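Shelf Stocking and Drinks: Frequently Asked Questions
Preven Neighborhood Market, staff and customer page. Updated 8/2/21
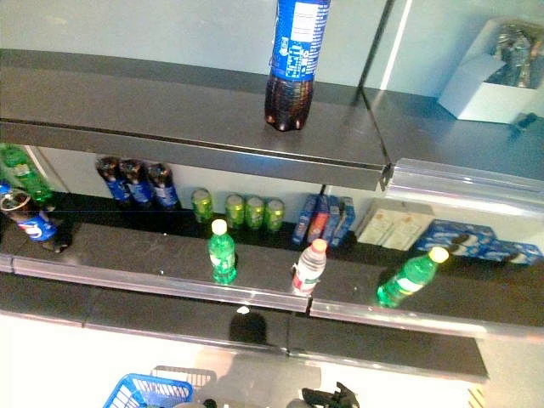 Danuta Brzozowska wrote in to ask why the cola and the green soda share a shelf when the sign at the door says drinks are sorted by brand. They were sorted by brand until July. Now bottles and cans are grouped by size and by how fast they sell, so two brands can end up next to each other. The sign is being replaced.

The rest of the questions we get most often are below.

Where do I find single bottles?
Single bottles of cola and soda are on the gray shelving in aisle 7. Multipacks are in the next aisle over, on the floor pallets. If you want a cold one, go to the cooler by the registers. The price is the same.

Can I take a bottle out of an open box?
Yes. An open box on a shelf is there to sell from. Please don't open a sealed one yourself. Ask whoever is working the aisle and they will cut it for you.

Why are there boxed groceries on the drinks shelves?
The store is small. Dry goods that don't fill a section of their own go at the end of a drinks shelf, usually toward the back. They move when a section opens up, and we try not to move them more than once a season.

Something is in the wrong place. Should I put it back?
You can, or you can leave it at the register. Either one helps. Cold items should always come to the register, even if you only carried them for a minute.

Do you sell Ositz mineral water?
Yes, in the large size only. We dropped the small bottles in July. The supplier wanted a minimum order of 60 cases and we don't have room in the back for that.

Do you carry Głowacki crackers?
Yes, plain and rye. Poppy seed comes in now and then. We can't hold boxes for customers, but we can tell you over the phone what is on the shelf.

Is there a limit on sale items?
The limit is 3 per customer on anything with a yellow tag. For larger quantities, place a case order instead.

How do case orders work?
Order at the register and pay when you pick up. Most cases arrive with the next delivery. We keep them for seven days, and after that they go out on the shelf. Ceken products come from a different warehouse and can take longer – call before you make the trip.

Do you take back empties?
We take bottles and cans of any brand we sell, rinsed and with the caps on. Bring them to the side door, not to the registers. Glass is accepted in the mornings only. We can't take bottles that are cracked or have anything left in them.

A bottle I bought was flat. Can I return it?
Bring it back with the receipt and we will exchange it. An opened bottle is fine as long as most of the drink is still in it.

How do you rotate stock?
Older dates go to the front and newer dates go to the back. This applies to cans as well, even though they keep for a long time. If you find a later date in front of an earlier one, please tell us. It usually means a shelf was filled in a hurry.

For new staff: how should a shelf look when I finish?
Labels face out. Bottles stand straight, with the first row at the front lip of the shelf. Cans go in rows by flavor. Thin boxes need something solid beside them or they will lean, so use a metal divider or a full row of heavier packages. Dividers are in the bin under the stockroom sink.

What if I run out of room?
Don't stack bottles on their sides on top of other bottles. Take the extra stock to the back and write the item on the board with the aisle number. The next shift works from the board.

What about spills?
Block the aisle first, then get the mop. Sticky shelves get warm water and a drop of dish soap, then a dry cloth. Wipe the bottoms of the bottles before they go back – syrup on one bottle will glue down the whole row by evening.

Who do I ask about shelf tags?
The office prints them. Leave a note in the tray with the item name and the price on the register. Tags handed in before 19:00 are printed for the next morning.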